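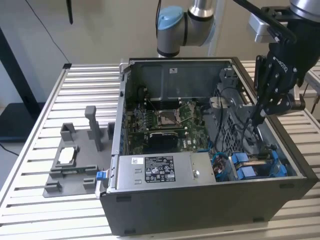
4.2 拆解任务的感知与规划接口

本节说明桌面主机拆解单元的软件部分。系统分三层：感知层输出部件位姿与可达性标记，规划层生成子任务序列和无碰撞轨迹，执行层在力反馈下完成接触动作。三层之间只通过带时间戳的消息通信，任何一层重启都不要求其余两层停机。代码沿用Cluredgate框架的节点定义，消息格式做了修改，主要是给每个部件增加了遮挡字段。

感知层的输入是固定安装的相机图像。机箱侧放、内部朝上，主要部件大体分布在同一深度附近，但驱动器支架一侧的高度明显大于主板平面，线缆又常常横跨两者之间。早期版本把整个机箱当作一个平面处理，在主板区域误差可以接受，到了支架附近则会给出偏低的抓取点。现在的做法是先配准机箱外壳，再在外壳坐标系内划分区域，每个区域单独估计高度。主板、电源和驱动器支架各有一个模板，模板之间的相对位置允许小范围浮动，用来吸收不同机型的差异。

线缆不建模板。我们只估计它占据的体积，并把该体积作为软约束交给规划层：轨迹可以穿过，代价随穿过长度增加。把线缆当作硬障碍时，规划器在支架附近经常无解；完全忽略线缆时，手指容易挂线。软约束的权重在全部实验中保持不变。

规划层采用两级结构。上级是部件依赖图，节点为部件，边表示先后关系，例如处理器插座的压杆须在取出处理器之前抬起。依赖图由人工编写，并随机型配置文件一起加载。下级为采样式运动规划，单次规划的时间上限设为7秒，超时则返回上级，由上级更换接近方向或推迟该子任务。推迟的子任务放入队列尾部，不立即重试，这样其他部件移走以后，原先受阻的方向有可能重新可用。

多指夹爪给碰撞检测带来一个具体问题。手指在张开和闭合过程中扫过的空间比静止外形大得多，而机箱内壁与支架之间的余量很小。我们离线计算了不同开度下的扫掠体，按开度索引存成查找表，在线检测时直接调用。腕部线缆在查找表中用一段加粗的圆柱近似，该近似偏保守，会排除一部分实际可行的姿态。

图6给出夹爪位于机箱右侧上方时的工作单元。该区域的接近方向基本限于自上而下，机箱后壁限制了腕部的倾斜范围，规划器在这里的采样失败率高于机箱其他区域。左侧的夹具板由3D打印制成，在规划场景中以静态网格表示，标定时与工作台一起配准。

图6 拆解单元：机械臂与多指夹爪、侧放的主机机箱及夹具板

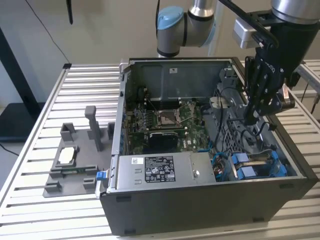 Beryl Bloxham在审阅本节初稿时提出，依赖图既然由人工编写，规划层的成功率就有一部分来自编写者对机型的了解，应当把这部分与运动规划本身的贡献分开报告；她还建议补充一组打乱依赖顺序的对照，看推迟队列能否自行恢复出可行的次序。

按照这一意见，我们增加了对照实验。仿真环境使用Grulberg求解器，共运行1,000次，每次随机删除依赖图中的一条边，其余设置与主实验相同。多数情况下，推迟队列能够把受影响的子任务移到后面完成，代价是总规划时间变长。不能恢复的情况集中在一类边上：被删除的先后关系不产生几何碰撞，只涉及锁紧状态。压杆未抬起时，运动规划器看不出目标部件仍被锁住，会照常给出轨迹，错误要到执行层检测到拉力超限才会暴露。由此可见，几何推理无法代替这类约束，锁紧状态需要作为显式变量保留在依赖图中。

执行层的控制频率为100 Hz。接触阶段采用导纳控制，竖直方向的力阈值为30 N，超过阈值即停止并沿接近方向原路退回。退回动作不经过规划层，只回放缓存的轨迹段，以免在手指仍处于接触状态时触发新的规划请求。退回完成后，感知层重新估计机箱位姿，若与上一次估计的差异超过容许值，则清空规划层中的全部缓存。

日志与回放工具基于Isinano开发。每次子任务保存输入图像、部件位姿、规划请求和力曲线，可以在不连接机械臂的情况下逐层重放。调试中使用最多的功能是固定感知结果、只重跑规划层，用于判断一次失败来自位姿误差还是采样不足。回放时的随机种子从日志读取，结果可以复现，但前提是查找表版本一致；版本号写在日志头部，不一致时工具拒绝加载。

目前的实现还有两处限制。其一，区域高度估计依赖外壳配准，外壳变形较大时，误差会传到所有区域。其二，遮挡字段只有可见、部分可见和不可见三个取值，夹爪自身造成的遮挡与部件之间的遮挡没有区分，规划层有时会因夹爪挡住相机而推迟本可执行的子任务。第二处可以利用关节角渲染夹爪掩膜来处理，相关接口已经预留，本文的实验没有启用。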